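Two-armed robots learn to leave the water alone

A research group at Vemness has reported a way to train two-armed robots that gets them to work around open containers of liquid without knocking them. The method relies on recordings of people guiding the robot's arms by hand, and on a second round of recordings made only for the moments when the robot comes close to a mistake.

Ro-un Do, who led the work, said most training sets for tabletop robots treat everything on the table as something to pick up or something to ignore. A bowl of water is neither. It has to stay where it is and it can't be bumped, but the arms still have to pass over it or beside it to reach other things.

"If you only show the robot good runs, it has no idea what a near miss looks like," Do said. "It drifts a little, and then it is in a place it has never seen before."

The group began with 400 recorded runs in which an operator moved both arms through simple desk jobs, such as taking a pen out of a holder, putting it back, or passing a small item from one gripper to the other. A robot trained on those runs alone did the jobs well on a bare table. With a bowl of water added, it touched the bowl far too often.

For the second round, the operators did not record whole jobs. They let the trained robot run until an arm came too near the bowl, stopped it, and then recorded only the few seconds needed to move the arm back to a safe path. They collected 150 of these short corrections, all of them in September. The final version was tested in 600 trials, with the bowl moved between trials. It touched the bowl in seven.

Zinash Ayele, who ran the trials, said the corrections took much less operator time than full runs. She also said the result depends on where the corrections start. When the team used corrections that began from random arm positions, the robot improved only slightly. The ones that helped were those that began where the robot had gone wrong on its own.

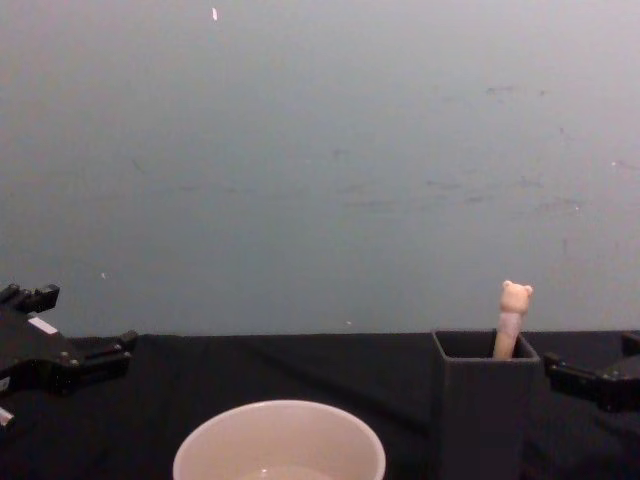
BOSTON – Oct 22, 2018

The pen trials use a tall dark holder, a pen with a bear-shaped topper and a round white bowl, set out on black cloth between the two grippers. Ayele said the holder was a harder test than the team expected, as it is close in tone to the cloth and its lower part is difficult for the robot's cameras to pick out. In several early trials the gripper closed on the rim of the holder instead of the pen.

The work has limits. Only one bowl was used, and the amount of water in it was kept low. The robot does not measure the water or react if it moves – it has only learned which paths keep the arms clear. The group has not tried the method with tall glasses, which tip more easily, or with a person reaching across the table at the same time.

The arms were run with Clonau, the group's own control software. Funding came from the Gebretsadik research fund. Do said the correction recordings will be shared with other labs once they have been checked, and that the next set of trials will add a second container and a longer list of desk jobs.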